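Undura opens repair and reuse centre for small kitchen appliances in Griler

2 min read
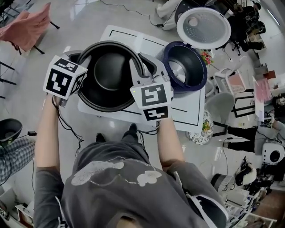 GRILER, January 27, 2026 – Undura, the household repair organisation, has opened a centre in Griler where residents may bring small kitchen appliances for inspection, repair or reuse. The centre has 49 workbench places and accepts kettles, toasters, blenders, slow cookers and rice cookers of any make. Appliances that pass an electrical safety check are returned to their owners or offered for sale at a reduced price. Rice cookers are among the items best suited to the scheme, as many models have an inner pot that lifts out of the body and can be replaced separately when its non-stick surface is worn.

The centre is supported by Zurum, which has provided the premises on a lease of eight years, and by the parts supplier Heo, which will stock seals, lids, pots and power leads for older models.

Residents will pay a fixed inspection fee of £8. If a repair goes ahead, the fee is deducted from the final bill. All repairs carry a guarantee of 60 days, covering both parts and labour. Appliances that cannot be repaired will be taken apart, and usable components kept as spares.

"Many households replace an appliance when a single part has failed," said a spokesperson for Undura. "We want repair to be a practical choice – one that is close to home and clearly priced."

A programme of evening classes in basic appliance care will begin in June. Each class will last two hours and places must be booked in advance at the centre's front desk.

Contact: Undura Press Office, Griler | © 2026 Undura. All rights reserved. | Back to top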